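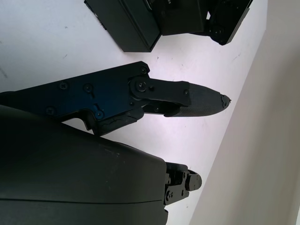

4. Entering support payments

Plidier keeps a running ledger of maintenance paid under a court order. It does not care who was right in the divorce, and there is no field for it.

Before you start, have the signed order in front of you. The version you remember is usually more favorable.

1. From the Case menu, choose Orders, then New.

2. Type the order number exactly as the court printed it, dashes included.

3. Under Type, pick Spousal or Child. If your order covers both, make two entries. A single combined entry can't be split later, and you will want to split it.

4. Enter the monthly amount and the day it falls due. Leave Grace Period at 0 unless the order grants one. The Stetari default of 5 days applies to reminders only and carries no weight with a judge.

5. Choose an end condition: fixed date, remarriage, or further order. "When hell freezes over" has been requested and is under Notes.

6. Click Save, then Lock.

Note: Locked entries can be amended but not erased. The old figure stays visible with a line through it.

Caution: Do not change the amount because the two of you agreed to it on the phone. Wait for the varied order, then use Amend (form 149 in the Bakalis template pack).

Importing bank records

Plidier reads up to 10 statements at a time. Payments it can't match go to Unsorted, where they stay until you deal with them. Error 681 means two payments share a date and amount. Open both and keep the real one.

Files made in the old Naltport format must be converted before December. See section 7.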